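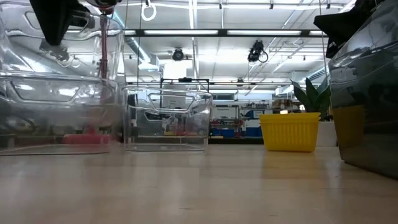
Unit 4. Collecting Demonstrations for a Learned Controller

Course handout, Hourani Institute, Robotics Practice Sequence

Purpose of this unit

Students in this unit record demonstrations of bin and basket handling on the two-arm Plutside cell. The recordings form the training set for the policy exercise in Unit 5. Each team is responsible for the quality of its own set and will train on what it records.

4.1 Arranging the table

Containers are placed along the far side of the table, with the near side left open for the arms to work in. Both clear bins and the yellow basket must be included in the layout. Clear plastic is required in this unit: reflections from the ceiling lights change as a bin is moved, and a policy trained only on opaque containers often misjudges where a clear wall begins. Vary the order and spacing of the containers between episodes. Shelving and other room contents may remain in view.

4.2 Recording an episode

An episode begins with both grippers open and raised. The operator brings one gripper to the rim of the assigned container, closes on it, completes the assigned move, releases, and returns to the start position. Episodes longer than 70 seconds should be stopped and discarded. Each team submits 50 accepted episodes, of which at least 12 must begin from a layout the team has not used before.

Small corrections during the approach should be kept. They show the policy how to recover from a poor angle, and sets without them tend to perform badly in Unit 5.

4.3 Checking the grasp in the wrist view

The ceiling cameras cover the whole table but give little detail at the rim. Grasps are therefore reviewed in the wrist recording. In an acceptable grasp on a bin, the wall lies in the gap between the two fingertips, with one tip on either side. Mark the episode "reject" if both tips are on the same side of the wall. Reflections in a glossy bin floor can resemble solid objects and should not be labeled as contents.
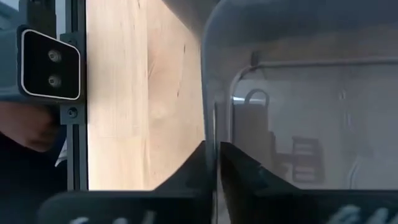

4.4 Labeling and submission

Enter the container, the arm used, and the outcome for every episode in Luduvau, including rejected ones. Do not rename files after upload. The shared set from earlier terms holds 1285 episodes and may be used for comparison, but it does not count toward a team's total.

Reading for the next session: course packet, section on action labels and time alignment.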